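I gave up the second car in January. It was a 28-minute drive to work and I had been doing it for years without thinking about it much. Now I take the 44 bus from the end of Brokberg Road and walk the last part past the old Bouzid bakery.

The first two weeks were annoying. I missed the bus twice, and once I got on the one going the other way and ended up at the depot. After that I started keeping a paper timetable in my coat pocket, which works better for me than the phone app. 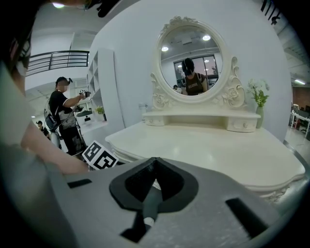
Money was the main reason. Insurance, gas and parking came to a little over 200 dollars a month, and that was before repairs. The bus pass is much less. I put the difference into a savings account and so far I have left it alone.

I do miss the trunk. Groceries now get done in two smaller trips, and anything heavy waits for the weekend when the other car is free. I also read more. I finished a long history of canals on the bus and have started another book by the same author. It's slower going, mostly because the road past the bakery is so bumpy.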